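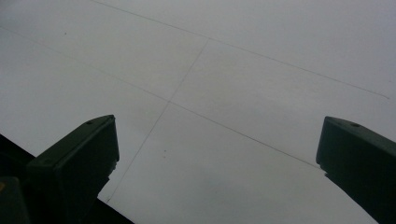

Quick one tonight, I have to be up early and the kitchen is still half in boxes.

So. Week two in the new place on Flevdale. Bedroom done, bathroom done, kitchen is the holdout. I keep putting it off becuase every drawer turns into a decision. Do I need two peelers. Do I need the melon thing. (No. Gave it to Berenice Arriaga downstairs, who says she'll use it. We'll see.)

Biggest problem is the cooking tools. Old place had one huge drawer and everything went in there in a heap. New drawers are skinny, the long stuff won't lie flat, and the first one jammed shut on me with the ladle inside. Took a butter knife and some bad words to get it open.

New rule: anything with a long handle stands up in a crock by the stove. Metal in one, wood in the other. Wood gets first pick of the spot nearest my right hand, that's what I reach for.

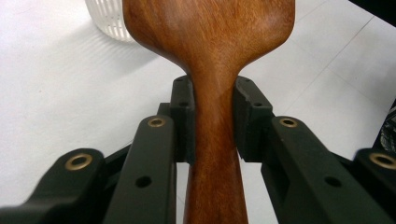
I'm keeping the reddish-brown one no matter what. Love the streaky grain, love the little waist where the head meets the handle. The rest of the wood pile got sorted hard. Three went out, all split at the tip, one smelled like onions from last December. No regrets.

The keepers are getting oiled this weekend if I can find the oil. It's in a box marked MISC, and so is everything else I own. Faustino Arellano swears by plain mineral oil, wipe it on, leave it overnight, wipe it off. I used to do walnut but ran out and never replaced it.

Still to do: spices, lids (ugh, the lids), whatever is going on under the sink. Also need shelf liner, I measured the shelf at 44 inches and then bought the wrong roll anyway. Going back tommorow with the receipt.

More when the lids are done. Leftover soup for dinner, eaten standing up.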